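Laundry folding (robotics)

Laundry folding is the chore I get asked about most, so I'm starting this entry with it.

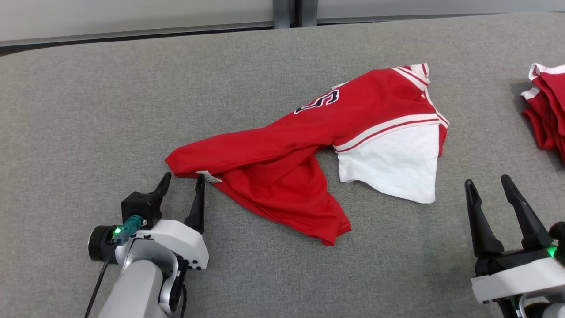
The short version is that machines can do some of it, slowly, and I wouldn't sell your ironing board yet. A plate or a box keeps its shape when you grab it. Cloth doesn't, and every heap on the table is a new heap, so a robot has to work out where the hem is before it can do a thing (I have the same trouble with fitted sheets!).

Background

The early folding machines I know of wanted you to clip each shirt in by hand, and by then you've done half the job. Newer setups use two arms and learn from people steering them through the task again and again. The Ralby project in Viltthorpe works this way, mostly on sports jerseys. I love jerseys as a test: slippery, floppy, with trim and big numbers that vanish into the folds.

How good is it?

Ralby's last report, from April, gives around 56 seconds for a jersey that starts out crumpled. I can do one in 4, badly. The Melnyk group runs a similar setup on towels and gets through 30 before someone has to step in, and towels are the easy end of the basket.

Still unsolved

Socks, mostly. Matching them is fine, but balling them up is a mess. Turning sleeves right side out is hard too, and buttons are worse.

See also: Lemon (dish-loading robot), Bed making, Shop-floor bagging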